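Family, Law and Public Argument
Notes for session 2: who counts as a parent on paper?
Prepared by Ngân Lý

Please read these notes before the seminar and bring the Kullville extract with you. We will not have time to read it together.

Last session we looked at how the word "family" is used in speeches. Now we go to something drier, the registration form. A form has boxes, and each box has a label. When the label says "mother" and "father", the state has already decided something about the household before anyone takes a pen. When it says "parent" twice, it has decided something else. Both choices have defenders, and you should be able to give the best case for each of them.

The Kullville dispute began in February, when the town office changed its school enrolment form. The old form asked for the father's occupation and the mother's maiden name. The new one asked for "parent or guardian" and left out occupation. A petition against the change collected 275 signatures, and a letter in favour had 201. Bamier, in the first part of the reader, thinks that the numbers tell us little, as many people signed both. I find this a strong point - though Bamier does not say how it was checked.
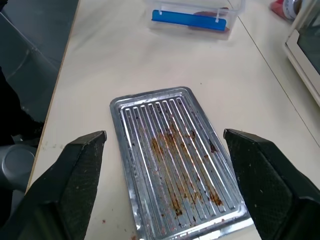 Arsalan Talpur disagreed with me on this when we taught the course together. A person who signs both papers is not confused, he said, they may want the old words kept and the new families included, and the form gave them no box for that. I have kept his objection in the notes, and I would like you to answer it in your own words.

Three terms to know:
Legal parent: the person whom the law recognises, with duties as well as rights.
Social parent: the person who does the daily care, with or without papers.
Guardian: a person appointed to decide for the child, sometimes only for a limited time.

Đặng uses "social parent" in a wider sense and includes grandparents. Kodel does not. If you quote either of them, say which meaning you follow.

Written task: roughly 200 words on one label you would change on the form, or would refuse to change. Write also what a reasonable opponent would say to you.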